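The box beside the bed

Catherine Farquharson lives on the second floor in Bassey, in a flat where the bedroom is also the office. In November she decided that small things should stop travelling from room to room.

Her method is simple. She puts a box on the rug, sits down next to it and collects whatever is lying near. A pink box that still has a red cloth printed with glasses inside is good enough to begin.

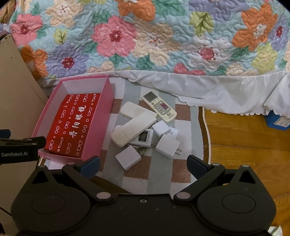

"I did not want to buy 124 organisers," she tells me. She gives herself 4 evenings, and she stops when the tea is cold.

Remote controls come first, because they are the things she looks for most often. Keys stay with them — she likes to find both in one place before she goes out.

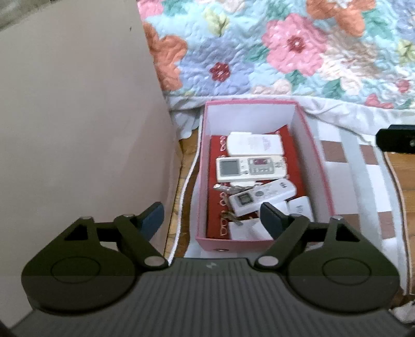
Cables are more difficult. Catherine keeps only those she can name, and the others go to the repair shop Multumach, where a basket stands by the door. Her sister finds this too strict. Catherine still has one drawer she has not opened.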